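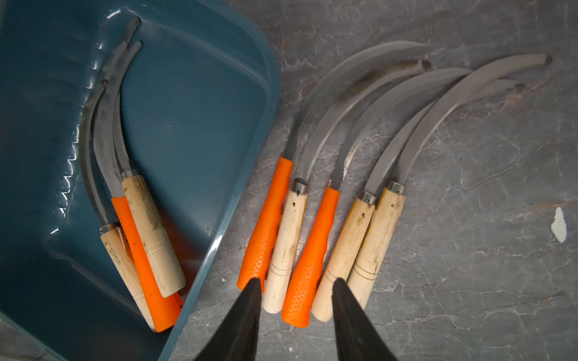 Last year's group says to do the tray side first and leave the counter side alone until the arm has been homed twice, otherwise the handles drift and you chase them all afternoon. They're right, so the order below changed.

4 min read

Section 3. Sorting set-up, Coson arm, club bench

Before power on: cut gloves, sleeves down. Blades are serrated and they are real.

1. Tray on the left, clear of the arm base. Tape it down.
2. Sickles in the tray — handles toward you, blades away. Same for the ones on the counter.
3. Fan the counter row so the handles dont touch. Blades can overlap a bit.
4. Home the arm. Wait for the beep. Home again.
5. Load the Dolari profile, grip force 68. Wood and plastic handles both run on the same number for now.
6. Open fingers, lower over a handle. Stop above it, check the gap by eye, then close.
7. Lift slow. Speed 90 max, even if the Munden sheet says more.

CAUTION: hands out of the reach zone once step 6 starts. E-stop person does nothing else.

Note: orange handles have a crosshatch grip. Go for the handle, never the metal collar on the wooden ones.

Note: error 556 = finger not seated. Power off, reseat, back to step 4.

8. Save the run to the Requena folder before you swtich pairs. Team name first, then run number.
9. Fingers open, arm parked, power off. Then pick up the sickles, by the handle, one at a time.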